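Kidireo Craft Boards > Fabric and Sewing > Old clothes, new uses

Topic: Roses from old T-shirts, no sewing

hovland_hems
Started Aug 22, 2019

I need table decorations for my sister's party and I have a bag of worn-out T-shirts. Has anyone made roses by twisting the jersey? I don't want to sew them or use wire if I can help it. The party is in February, so I have time to practice. My budget is 35 dollars and most of that is going to candles.

papercutpam
Yes, it works. Start in the middle and twist a tight spiral, then wrap the rest around it in bigger and bigger folds. Let the outer folds curl outward. Pinch the bottom into a neck and leave the extra hanging as a tail. Red knit looks good for this. 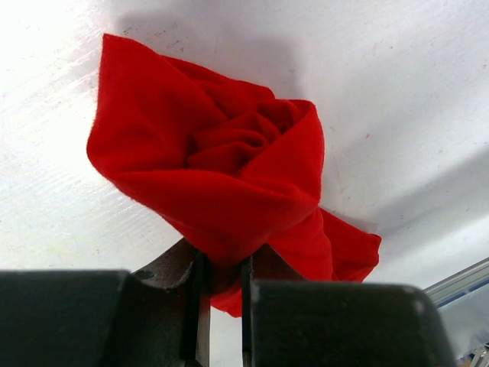 Re: Roses from old T-shirts, no sewing

tumeo_mark
I disagree about no sewing. Jersey is springy. You can pinch the neck all you want, but as soon as you put it down it wants to open up. Two stitches through the neck takes a minute. A rubber band is fine too if you hate needles.

hovland_hems
Would a rubber band show?

tumeo_mark
Not if you fold the tail over it.

Smaranda Chiriac
I make these for our church tables and I don't stitch them. What matters more is the surface. Use a plain table with the middle kept clear and spread the shirt out before you start. If you twist it up in your lap you get lumps on one side. Hold one part down flat while you gather the rest toward it.
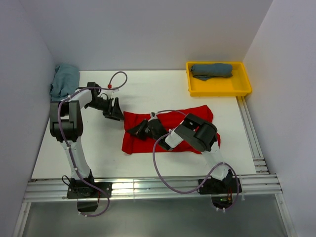

I also skip the hem. The thick edge makes a hard ridge in the petals, so I cut it off first and save it for tying up tomatoes. The sleeves go in the rag bag.

papercutpam
I leave the hem on. It gives the outside petal some body.

Smaranda Chiriac
Maybe on a thin shirt. On the heavy ones I get it won't lie down.

juvov77
How big do these come out? A whole adult shirt seems like a lot of fabric for one flower.

tumeo_mark
It is a lot. I cut mine into strips. A whole shirt comes out more like a cabbage.

hovland_hems
I tried one last night with a whole shirt and I like it big. The middle was easy. I got a good spiral on the second try. My problem is the outside. It spreads out flat on one side and then it looks like laundry.

papercutpam
Tuck the loose side under before you do anything else to it. With a soft shirt the center will mostly keep its shape on the table, and it's the outer flap that wanders off.
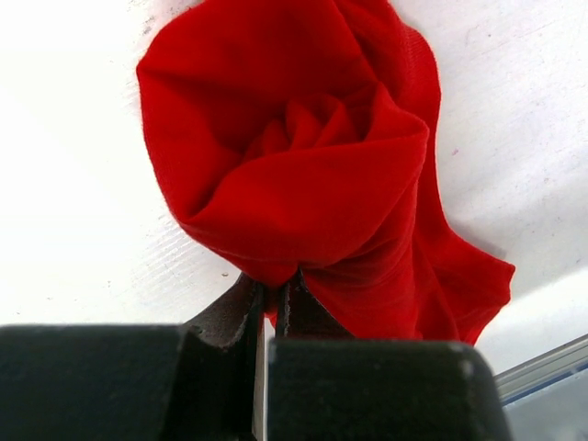 If it still won't stay tucked, set the whole thing in a shallow bowl and let the sides of the bowl hold it. Then tumeo_mark can keep his needle.

tumeo_mark
A bowl is cheating but okay.

hovland_hems
I have bowls. I'll do the big ones in those and try strips with rubber bands for the small tables. Do the cut edges fray?

Smaranda Chiriac
Jersey doesn't fray much. The edges roll a little and get fuzzy. Leave them ragged.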